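Flendance brings back its plum lipstick for fall

Print | E-mail this

Last updated: Tue 31 October

Plum lovers, check your makeup bags! Flendance has brought back Skelbridge, the deep berry lipstick that vanished from its range two years ago, and it looks every bit as good as I remembered. The formula is new. It's softer and a little less drying, but the color is the same moody plum with a hint of brown at the edges.

Creative lead Songül Aksoy says letters from fans made the case. "We had 62 in one week, and one of them was four pages long," she said. She kept the old satin finish – a brave call with so much matte on the shelves – and I'm so glad she did.
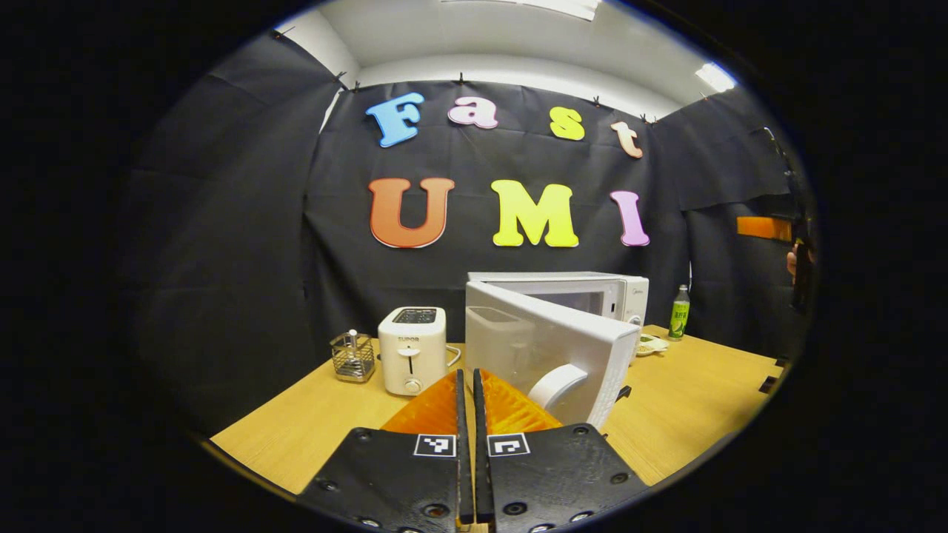 Five other shades join it, making a set of 6. My early favorite is Akyol, a warm brick red that goes on smoothly straight from the bullet and survived my morning coffee. Makeup artist Rónán Mac Carthaigh likes to blot it down and tap a bit on the cheeks too, and I tried that on Saturday with very happy results. All the shades are in stores now.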